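Week 3 handout - Play kitchen: sorting, putting away, and the basket
Early Childhood Environments, section B
K. Caputo - office hours Wednesday, after class until I run out of coffee

Leftover from last time

Finish the shelf-height sheet if you haven't. Turn it in with your name on it please. Two came in with no name and I am not going to guess handwriting again.

Reading for this week: the Tretulano packet, pages 10 to 55, skip the part on outdoor play, we do that after the break. Read the bit on "closed" and "open" containers twice. It comes back in the project.

Main points today

Put-away is play. Kids three and up will clean up a toy kitchen for longer than they will cook in it, if the put-away has a shape to it. A basket is a shape. A shelf with a picture label is a shape. "Clean up now" has no shape.

Terms (know these):
Set - things that belong to one kind of play. Food, cookware, dishes.
Stray - a thing from another set that ended up here. Figurine in the food bin, etc.
Home - where a thing goes at the end.
Anchor - the one object on the table that stays put while everything else moves. Usualy the biggest container.

Mixed table vs. sorted table. Mixed = all sets out at once, strays included. Sorted = one set, one home. Start sorted with the young ones. Go to mixed when they get bored, and you will know when they get bored.

How much to put out: less than you think. Old Serra method said dump the full bin. We don't do that. Full bin = throwing.
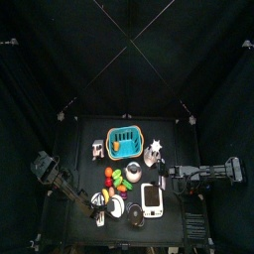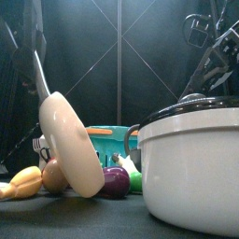 Food into the basket - first sort for almost any group. Food is the easy set, kids know it from home, they name it without being asked. The basket should have open sides so they can see what went in without tipping it out. The turquoise one with the orange rim is a good type, slots in the walls, easy for small hands to hook a finger through and drag. Eggplant, banana, carrot - different lengths, and that matters, since the long ones have to be turned to lie flat and the round ones don't. Let them work out the turning. Do not turn it for them!! Wait. Count to 10 in your head.

Then cookware. Harder. A pan has a handle and the handle is the whole problem. It doesn't fit in a food basket, it sticks out, it takes the basket over with it. A pot is wide and has a lid, so it is really two things, or one, depending on the child. Ask the child which. Write down the answer, we will compare in class.

Pot + lid: lid on = pot is put away. Lid off = still cooking. Say this once at the start and then let it be the rule. Good because a kid can check it alone, no adult needed.

Pan: flat on the shelf, or hung. Hung is better if you have hooks at child height. Handles all facing the same way if you care (I care, you don't have to).

Strays last. Always last. If you pull the strays first the kids think you are taking toys away. If they come at the end it's a puzzle - where does this guy live? A star, an animal, a remote control type of thing, whatever. A group that handles strays well is ready for a mixed table.

Common trouble

One kid owns the basket. Fix: second basket, same size. Has to be the same size or now they fight over the big one.

Lid goes missing. It is in the dress-up corner. Check there first.

Food goes in the pot and stays there. Fine for cooking, not fine for put-away. Ask "is the soup done?" and they will usually empty it themselves. If not, leave it, try tomorow.

Sorting by color. Some kids will put all the green together and ignore food/cookware completely. Not wrong! It's a different sort. Note it on the sheet under Other and let them finish. Then ask if there's another way.

Everything in one basket, pushed down. Basket is too small or too much is out. See above, less.

On buying stuff

People ask. The Mekance catalog has baskets and the Gunusska one has hooks, both are in the resource room, don't take them home. Budget line for the project is 80 dollars on paper, you are not spending it, just show me the list. Real kitchen things are ok in your plan if they're light and have no sharp edge. Plastic food is easier to wash. Cloth food is quieter.

For the project

Groups of 3. Plan one food-and-cookware table, one page, drawing on the back. Has to show:
- your anchor
- the sets you're using and the home for each
- two strays and when they come out
- what you say at the start (actual words, keep it under 55, kids are gone after that)
- what done looks like

Drawing can be ugly. Labels can't be. I need to read them.

Not needed: prices to the cent, a cover page, a paragraph on why play is important. We know.

Next week

Shelf labels, photo vs. drawn. Bring one container from home, any kind, empty. Washed, please. Also the observation sheets from lab, both sides filled in, I will check the back this time.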